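Teaching an Arm to Sort Small Parts: Project Report
Vellis group, Sun 24 May

Our project began in January with what sounded like a modest goal. We wanted a robot arm to move small electronic parts between two bins, and we wanted it to learn how from examples we gave it ourselves, instead of from a long list of fixed positions. We called the collection Omerard, mostly so that the folders would have a name everyone could remember (and spell!).
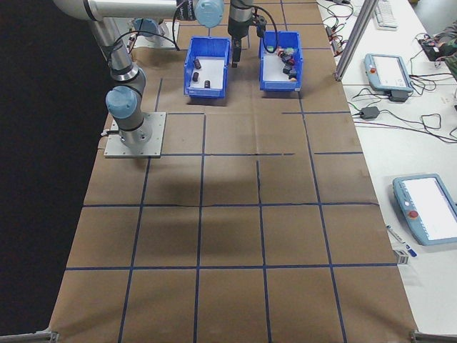

Figure 1. The taped work surface, with the arm and the two blue bins.

An example, for us, is one complete try at moving one part, from the moment the arm leaves its resting pose until it gets back there. We save the joint angles, the gripper opening and the camera views together, and afterwards we sit down with a cup of tea and label each one as good, poor or unusable. By the end we had collected 475 examples over 18 sessions, and we set aside 107 of them for testing.
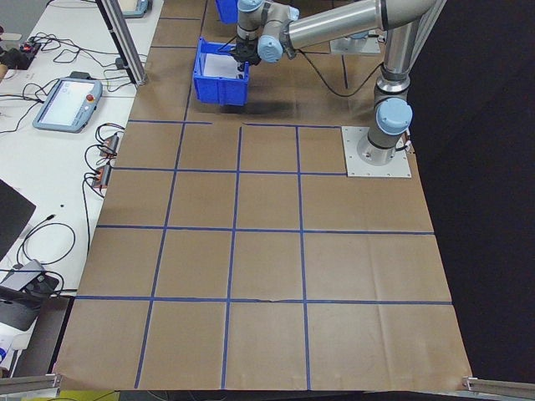
Variety gave us far more trouble than quantity. In our early sessions we were all a bit too tidy, and we kept putting the parts down in the same comfortable spots, so the first version of our model (Iltura) did beautifully there and got quite lost anywhere else. We started using the grid of blue tape as a kind of shared map after that, and the bin moved to a new cell at the start of each session. Reaching down inside the bin, the way the gripper does here, also needed its own set of examples – the walls leave much less room for a sloppy approach than the open table does, and Iltura had to see plenty of careful ones.

Lighting was our other headache. The arm throws a shadow that travels along with it, and we spent a whole afternoon trying to get rid of it before deciding to leave it in, as the finished system would have to cope with shadows anyway.

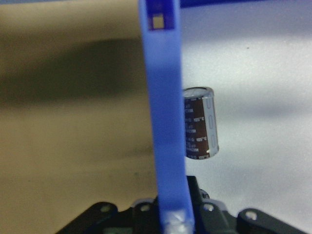

We also changed our minds about labels partway through. At first we had four grades, but two of us could look at the same try and honestly disagree, so we dropped to three and went back over all the older examples. It was slow work, though we'd happily do it again, and the notes we made along the way are kept in the shared Omerard folder for next year's group.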